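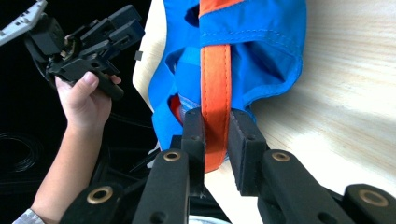

The Hernulholm Rules are a set of good practice rules for recording handling work with hand-held grippers. They are used mainly for soft goods such as bags, clothes and sheets. The first version was written in Stindwood and has 9 rules. A revised text was published on 20 Mar 2019.

Scope

The rules apply to work in which a person guides one or two grippers by hand and the movements are recorded for later use by a robot. They do not apply to fixed robot cells.

Handling of fabric

A strap or a hem should be taken between the flat faces of both fingers. The fabric should not be pulled against the joints of the arms. When two grippers are used, the second one stays near the work, so that it can take over a loose part. Where one cloth item lies over another, the operator must decide before closing the fingers which of the two is to be moved. 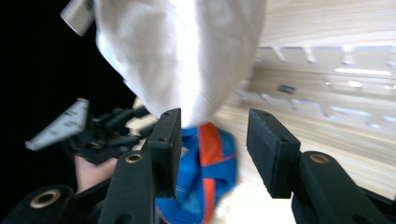 Sessions and records

One session may last up to 30 minutes. Finger pads are checked after every 3000 grips and the pivot rings every 6 months. A recording with motion blur is kept if the fingers remain clear, but it must be marked in the log.

Use and criticism

The rules were adopted by the Brastora laboratory and later by the Palma project. Palma has asked for a separate rule on thin white fabrics, where folds are difficult to see under strong light. This request is still open.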